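I've been meaning to write something about moving to Cendville, and the kettle's on, so settle in.

We came over from Trornport in July with 60 boxes and a cat who has still not forgiven us. I'd pictured lonely evenings, if I'm truthful, and had packed a great many jigsaws.

Well! On our second morning there was a knock, and it was Halfdan from across the road with a loaf under his arm and a list of which bakeries to avoid (he has strong views, and so far I agree with all of them).

Then there's the Frandsen, the little bus that goes round the hill and down to the harbour. I was on it 6 times in the first week, mostly by mistake — I never could tell which side of the road to stand on — and the driver started waving at me.

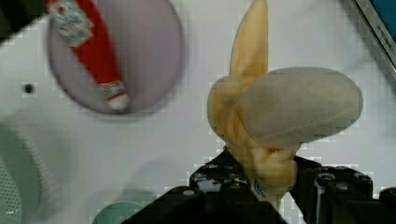

Anyway, the bus is how I heard about the Thursday-ish singing group, so called as it moves about with the tides. You don't need to read music, thank goodness. I stand at the back with the altos and mumble through the second verses.

If you're thinking of moving somewhere small and worrying about knowing no one, do take the bus. And say yes to the bread. More soon, once I've found the box with the good teacups in it.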